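Grindon Adds Rising Road Blockers to Its Perimeter Line

Traltden, 3/13/19 - I've been waiting all winter to tell you this one! Grindon is now taking orders for the Alcombe, our first road blocker that sits flush with the pavement and comes up in 2 seconds when your guard hits the button.
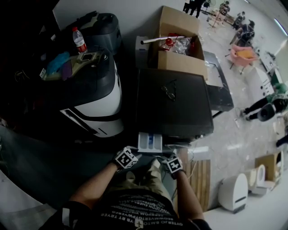 Eyeglasses set down beside an open cardboard box.

We've sold fixed posts and swing gates for years, and I kept hearing the same thing from site managers - they wanted something that stops a truck but lets the morning deliveries through. The Alcombe is 9 feet wide and needs a pretty shallow pit, so you're not digging up half the driveway (or the water main).

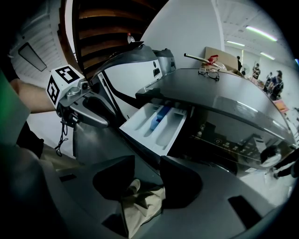
Detergent drawer pulled fully open.

Our first customer is Quansah, the parts depot out on the east side of town. They see almost 400 vehicles a day at the main entrance, and they've had two blockers running there since the fall.

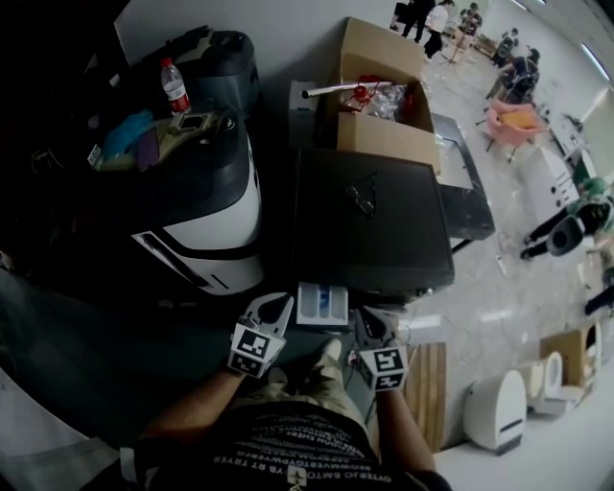 Quansah wrote to us that the line at the gate moves faster than it did with the old swing arm, and that the night crew learned the controls in one shift.

I couldn't be happier with that!

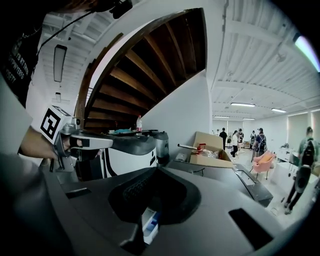 We have 75 units set aside for the first round, and shipping starts in April. If you want a site visit before then, call the Traltden office and ask for the perimeter desk. Bring your gate drawings if you have them - a sketch is fine too.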